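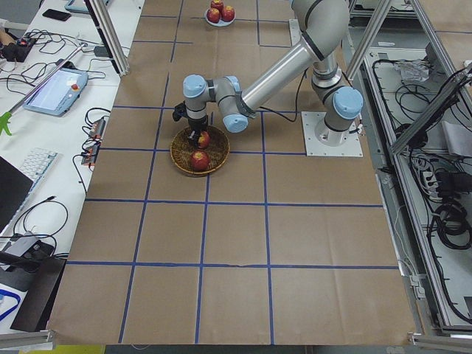 Topic: Apples in a wicker basket or on a plate?

Posted in: Kitchen and Table

Carleen_B
23 August 2020
I put five red apples out this morning, two in the round wicker basket and three on the small white plate, and I can't decide which way to go for the rest. They came from a neighbor's tree and there's a box of 40 more in the garage. The table is under brown kraft paper with blue tape lines on it.

My question is about keeping them. Do apples last longer in a basket or on a plate? I don't want to use the fridge because it's full.

merle_tm
Basket. Air gets in from the sides and underneath. On a plate they sit on a hard surface and the bottom ones bruise, especially if you stack them like you did with that top one.

Horgan13
I don't agree with that. Wicker has ends that poke out and they mark the skin. I had a basket from Balgate for years and every apple that touched the side got little dents. A plate is smooth and you can wipe it. Three apples on a plate is fine. The top one weighs next to nothing.

merle_tm
Then line the basket. A dish towel folded in half does it. I'd still take that over a plate.

Carleen_B
No towel in mine at the moment. Does it need to be cotton?

merle_tm
Cotton is what I use. Any thin one will do. Wash it when you refill the basket - juice from one bad apple gets into the weave and it's a pain to get out.

a_nishad
Basket or plate matters less than how warm the room is. Apples on the counter in my kitchen go mealy in a week whatever I put them in. In the back hall, same apples, they go three weeks. If your garage is cool, leave the box there and bring in five or six at a time. Also check the box and take out anything with a soft spot.

Horgan13
Agree with Akash on the garage. Wrap them in newspaper if you have the patience. I don't.

Maxine M
You have kraft paper right there on the table. When you take it up, cut the clean parts into squares and wrap the apples in that. I did a whole box that way last fall. Pull the tape off slowly or it takes the top layer of paper with it.

Carleen_B
I like that, but the paper has to stay down for now. I have an old roll in the closet I could cut up.

Anahera G
Going back to the first question, I think it depends on who is eating them. We had a basket and the kids never looked in it. Moved the apples to a plate and they were gone by dinner. If you want them eaten, use the plate. If you want them to keep, box in the garage.

merle_tm
Mine get eaten out of the basket fine. It might be how deep it is. A shallow one shows the fruit.

Anahera G
Could be. Ours was deep.

a_nishad
One more thing, keep them away from bananas and potatoes. The bananas will go brown early and the potatoes can sprout.

Horgan13
The potato thing I have never seen happen and I've kept them side by side in the same cupboard since we moved to Lurnmont.

a_nishad
I have, twice. Different potatoes maybe.

Carleen_B
Okay. Box stays in the garage, I'll wrap half of them and leave half bare to compare. A few in the basket with a towel under them, and the plate stays where it is. I'll check the box next weekend and post how many went soft.

Maxine M
Put the wrapped ones at the bottom.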